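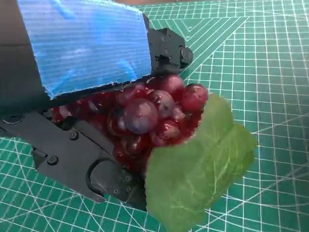

Fig. 1. Gripper with blue padding and fruit, close view.

Television Drama: Form and Production
Unit 4 handout: The cold open
Instructor: Graziella Marras

Reading before class: chapter 3 of the course pack, plus the first two episodes of Namley. The department copy is on reserve at the library desk until 8 p.m.

1. Terms

Cold open (also called a teaser): material that plays before the title sequence. In network drama it usually runs two to four minutes. Streaming shows have stretched it, and some pilots hold the titles back until the second act is well under way.

Recap: the "previously on" segment. It is not part of the cold open, even when the two run together without a break. Don't count it in your timings.

Act-out: the last beat before a commercial break. The end of a cold open works like an act-out, and in older scripts it is written as one.

2. Where it came from

Early broadcast dramas often went straight to the titles. The fear was that viewers would change channels during the credits, so producers began placing a short scene in front of them. Sometimes this was a clip lifted from later in the same episode. A scene written for the slot came to be preferred in most dramas – a lifted clip gives away part of the plot.

3. Types we will use in this course

Incident. A crime, accident or discovery, often with characters we won't see again. Common in procedurals. Serra uses it in nearly every first-season episode.

Continuation. Picks up from the previous episode, sometimes in the same minute of story time. Needs an audience that has kept up.

Flash-forward. Shows a moment from late in the episode or season, then goes back. Watch how much is shown and whether the later scene plays the same way when we reach it. In Plestska the dialogue is identical but the editing is different, and the speaker changes from victim to suspect.

Detached. A scene with no clear link to the story until later. The pilot of Andden opens on a man repairing a boat engine. He is not named until episode 5.

4. Length and page count

The usual estimate is one script page to one minute of screen time. It works poorly for cold opens, which tend to have little dialogue and a lot of action lines. The Namley pilot has a cold open of 99 seconds on less than one page. The second episode runs 87 seconds and takes up two and a half pages, mostly short exchanges in the car.

When you time a scene, start at the first picture or sound after any recap and stop at the first frame of the titles. If music from the title sequence starts early, note it separately.

5. In class

We will screen the openings of Serra episodes 1 and 6 twice each, the second time without sound. Bring the blank shot log. The Serra episode 6 opening has 37 shots, so leave yourself enough rows.

6. Written work

Choose one episode of a drama series not listed above. In two pages, name the type of cold open, give its length, and explain what the audience knows by the titles that the main character does not. If it fits more than one type, say which you would put first. Attach your shot log. Plot summary should take up no more than one paragraph.

Papers go in the box outside the screening room by 4 p.m. on the day of the Unit 5 lecture.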